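Read the whole Zullasau groundwater plan last night so you don't have to. All 100 pages. I have some doubts.

The pitch: pump less, refill the aquifer with winter floodwater, everybody keeps farming. Lovely. Where does the floodwater come from in a dry December? Page 12 says "to be determined."

The district says pumping is down 30 percent. Down from what? They picked the driest year on record as the starting point, when every well in the valley was running day and night. My diet works great too if I start counting at Thanksgiving.

Asked Danica Bednárik at the water office which wells have meters. She was polite about it and told me 40 of them do. I asked how many wells there are. She said she'd get back to me. That was a month ago.

The rest are "self-reported." I like farmers, I grew up with farmers, I would not ask one how much water he used in August and write it down as data.
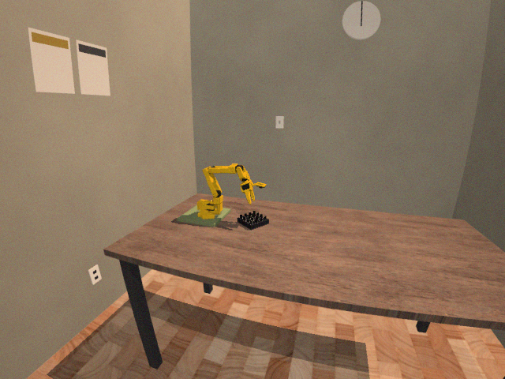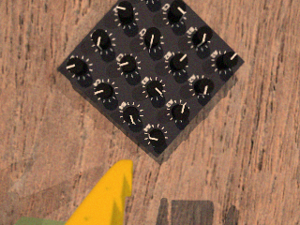
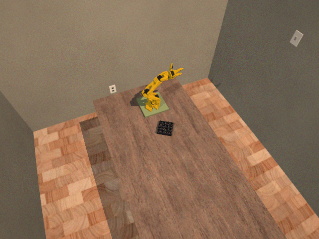
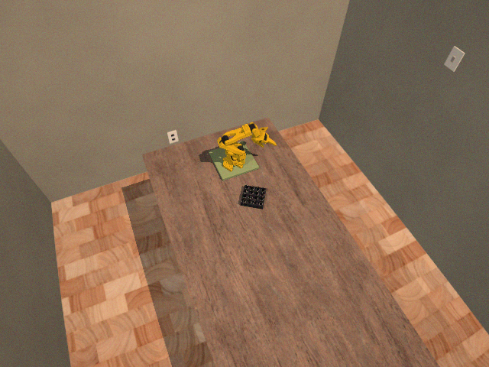
Then there's Adia Creek. The plan counts the creek as a "benefit" because recharge ponds will sit next to it. Next to it! The fish are in the creek, last I checked.

Bilal Salameh has walked that stretch every spring for 10 years and he says the lower pools were gone by June. The plan has the creek flowing year-round. One of them went and looked.

Florencio Alcaraz got up at the hearing and asked who pays if the ponds don't fill. Answer from the consultant: "adaptive management." I wrote it down and I still don't know who pays. I have a guess - it's on your water bill.

To be fair, the part about small domestic wells is decent. There's a fund if yours goes dry. It's a small fund and the form is awful, but it exists, and last year it didn't.

Somebody asked if I'm against recharge. No. I'd like to see one pond full of water before we plan around a whole string of them.

Comments are open until the end of the month. The form times out, so write yours somewhere else first and paste it in. Ask about the meters. Ask what year they're counting from.

Vilém Šindelář is putting the hearing audio up tonight - the pond question is near the end, after the break.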